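Clendia-fixit list archive
Subject: Re: [clendia-fixit] bendy stuff in flat drawers
In reply to: Yeison Alvarado

Yeison Alvarado wrote:

> Hi all, quick one I hope. I finally started going through the small
> parts in the back room and the screws and hooks and so on were easy,
> they all went into jars. What beats me is the long skinny stuff. Edge
> trim, zip ties that have been used once and cut open, bits of rubber
> seal, plastic strips off packaging that looked too good to throw out,
> a couple of lengths of that half-round molding for shelf fronts. None
> of it lies flat. I put it in a drawer and it springs up and jams the
> drawer, and then I have to get a ruler in there to free it.
>
> I tried bundling with rubber bands and the bands went gooey and stuck
> to everything. I tried a tall vase and it tips over.
>
> What do people do? Also is any of it worth keeping, be truthful. My
> wife has a view on this.
>
> Yeison

Hi Yeison and everybody,

Oh boy, the jammed drawer. I had one of those in the old house in Zotdale and for most of a year the only way in was to take out the drawer underneath and push up from below with a wooden spoon. I lost a good pair of snips in there and found them when we moved. So you have my full sympathy, and also a very long answer, sorry, I did all of mine in July and it's still fresh.

First thing, about the rubber bands. Throw them out, all of them, even the ones that still look fine. The goo comes off with cooking oil on a rag and then dish soap to get the oil off, but test it on a scrap first, I had one piece of soft white seal that went yellow from it. (Might have been going yellow anyway.) For bundling I use strips of old T-shirt cut across the body so they curl up into a kind of cord. They tie easy, they don't mark anything and you have an endless supply if you live with the people I live with. Somebody here, I think it was Navickas, swore by pipe cleaners, and those are good too for the thinner things but they scratch anything shiny.

Now the springing up. What took me forever to catch on to is that most of this stuff has a curve it wants to go back to, and it got that curve from however it was stored before it came to you. So if it came off a roll it wants to be a roll. I had a length of black edge trim I spent two winters trying to keep flat under a stack of cookbooks, and the minute I lifted the books it went right back to being a banana. I gave up and coiled it and it's been no trouble at all. My rule now is I lay a piece on the table, let go of it, and look at what it does. If it goes round I let it go round and it lives in a coil on a nail. If it stays put it goes in a tray. If it only leans a little one way, it goes in a tray too, with the others leaning the same way, like spoons. That last bit made more difference than anything. Before, I had them every which way and they were all pushing against each other, and of course the drawer jammed.

About trays, since you'll be shopping. I bought Skomell ones, the shallow kind, and I like them fine except the lip is lower than I'd want and the long pieces ride up over it at the ends. For those I set the piece corner to corner, which gets you a few more inches. Light-colored plastic is what you want, whatever you buy! Nearly everything in this category is black, and I had a charcoal gray tray at first (it was on sale) and I couldn't find a thing in it. I was feeling around in there like it was a fish tank. Any pale color will do, white or one of those ice cream colors.

I don't keep trays in a drawer anymore either. They sit on a shelf, stacked crosswise, two deep and no more. If I go three deep I stop looking in the bottom one and then it may as well be in the trash.

And then the question your wife is asking - is any of it worth keeping. Well. I had 113 pieces when I did mine, and I know because my nephew was here and he was bored and he counted. I would have told you it was maybe thirty. I kept fewer than half and I haven't missed any of the rest. What went:

anything cracked where it bends, or that goes pale when you flex it, it's only going to snap on you
cut zip ties, sorry, I know, but a zip tie with the head gone is just a stick. A bag of 100 new ones costs next to nothing
seal that has gone hard. If your thumbnail doesn't leave a dent it won't seal anything
anything I couldn't name a use for in the time it took to carry it to the trash can (this one was painful)

What stayed was the trim, because I'm still short some on the hall shelves, and any rubber that was still rubbery, and a handful of stiff skinny strips that I use for all kinds of things. Fishing a sock out from behind the dryer. Poking the lint out of the slot. Spreading glue in a gap. Stirring the little paint pots. I would not be without two or three of those and I don't care what anybody says. The springy ones are best for reaching, because they bend around the corner and then straighten up again on the other side. The glossy ones are best for glue because when it dries it pops right off.

Cutoffs under 6 inches I used to keep "for shims" and I have now owned up that I never once shimmed anything with one. A folded piece of cereal box works better and it's always in the house. Out they went.

Oh and check for grit before anything goes in the tray. Crumbs and dust collect along the edge of this stuff, especially if it ever had tape on it, and then it all ends up in the corners of the tray and gets on the next thing. I run each piece through a damp rag, pinching it, one pull from end to end, and let it dry on a towel before I put it away. You find the cracks that way too, you feel them through the rag. Wear a glove if there's any chance of a sharp edge. Aluminum trim looks harmless and it is not.
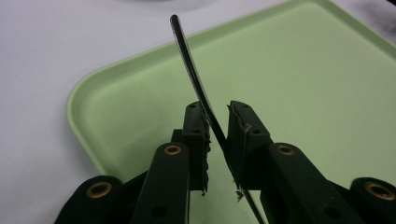 Pick them up by the middle, by the way, a bit below the middle if it's a heavy one. If you take a long one by the end it whips around and knocks over your coffee, and if you take it right at the center it sometimes flips over in your fingers to get its curve on the other side. Pinch it flat against the wide side if it has a wide side. I did the whole lot at the kitchen table with a white plastic cloth over it and that was a help as well, you see everything you drop.

Labels. I know some people here label down to the last washer and more power to you, but I went with a piece of masking tape on the front of each tray and three words at the most. "Trim, shelf." "Rubber, soft." "Pokers." My husband asked what pokers was and then he used one to get the cat's toy out from under the stove, so I think the system is understood.

For the half-round molding, Yeison, is it wood or plastic? If it's wood don't coil it obviously, and don't stand it up in a corner either, mine took a bow in it after one damp spring and I couldn't get it out. Lay it flat on top of a cupboard or hang it across two hooks, with a third one in the middle if it's long. If it's plastic I'd treat it like the trim and see what it does when you let go. If it's in between, that foamy kind, I have no idea and I hope somebody else chimes in.

And the vase - you can rescue the vase! Put a couple inches of dry rice or clean gravel in the bottom. It won't tip unless you really load it up on one side. I had knitting needles in one like that for ages. It's only good for the stiff pieces though, the floppy ones hang over the side and look terrible and they'll pick up a bend right at the rim.

One thing I haven't solved is wire. The coated kind, short lengths, stiff enough to stab you and too curly for a tray. Mine are in a coffee can right now and every time I want one I get all of them, in one big nest. I tried wrapping each one around two fingers and tucking the end in, which looked very nice for a week. If anyone has a better way please post it, and please not the cardboard tube idea, we did that one last winter and I still have the tubes.

Let us know how you get on, and what your wife decides. If you do end up tossing most of the trim, say what color it is before you do. I'm short one good long piece of black for the hall and I'd pay the postage.

Best to all,
Marguerite in the new place (still unpacking)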